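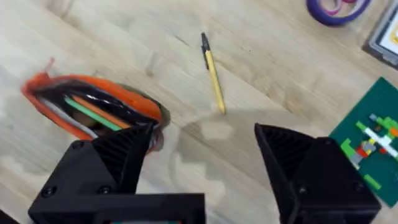

Light wooden tabletop with visible grain and knots.

Vimudora Hardwax Oil: frequently asked questions
Updated May 23, 2022

How much do I need for a table?
One 400 ml tin covers 9 square metres in a single coat. Two thin coats are standard on bare wood.

What grit should I finish at?
120, then 150. Above 180 the surface closes up and takes less oil.

Will it darken pale timber?
Clear will, slightly. Use Natural, which contains a small amount of white pigment. Stir before and during use or the pigment settles. 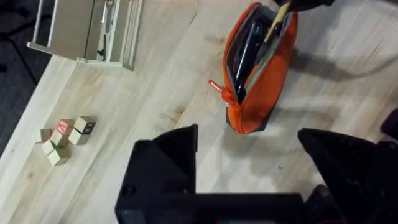
Knots and end grain absorb at a different rate from the surrounding wood. Wipe off any excess after 15 minutes and buff along the grain.

Can I apply it over varnish?
No. Sand back to bare wood first.

How long before the table can be used?
Light use after 24 hours. Keep water off it for a week, longer in an unheated room in February.

How do I dispose of used cloths?
Soak them in water and dry them flat outdoors. Oily cloths left in a heap can catch fire.

Is there a trade size?
Yes, 5 litres, from Plosis only. Orders go through Robel Tefera; technical queries go to Kirsty MacAulay.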